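Wardrobe bench notes, Garton room
May 11, 2020

Bed is doing duty as the cutting table again. The real table has the Pešek order on it and I've been told not to breathe near that.

1. Red sweater, the bow

Knit is dense and ribbed, and a black fabric bow goes with it. Gromness want the bow removable so the thing can be washed without turning into a dishrag. Fair enough. Their spec sheet runs to 14 pages and mentions washing once, on the last one.

Tried the bow against the sweater before committing to a fastener. Matte band in the middle, loop pinched in hard where it meets the band. It looks far more expensive than it is, and I intend to say nothing about that to the client.

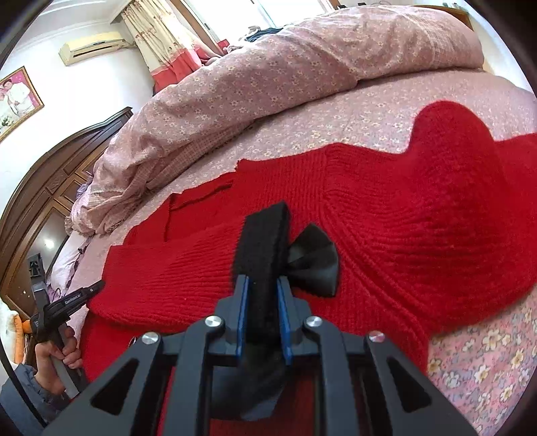 2. Fastener

Snaps: no. The rib stretches and the snap doesn't, and I have a drawer of sad cardigans to prove it. Went with a small bar pin on a felt backing, 2 stitches at each end to hold the felt. Branislav Kuruc thinks magnets. Branislav always thinks magnets. He can explain them to the washing machine.

3. Laying flat

Spread the sweater out on the pink sheet to check the body for twist. Shoved the duvet to the back, where it sulked in a heap. Mattress is too soft for this, so every time I lean on the edge the knit creeps and I'm measuring a slightly different sweater. A board underneath would fix it. The board is in Vurkgate with the good iron.

Smoothed it by hand from the middle outward, no pulling. Rib wants to close up on itself and will happily give you a chest measurement for a child if you let it.

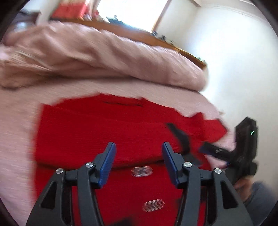
Left it to relax for 40 minutes, then measured again with the soft tape. Side seams behaving. Hem still a bit wavy, which I'm blaming on the mattress until proven otherwise. Steam only, no pressing; we flattened the rib on the November one and it never forgave us.

To do: black thread (the "black" on the shelf is navy, whoever refilled it), more felt, get the board back. Bow goes in its own bag, labelled, not in my pocket.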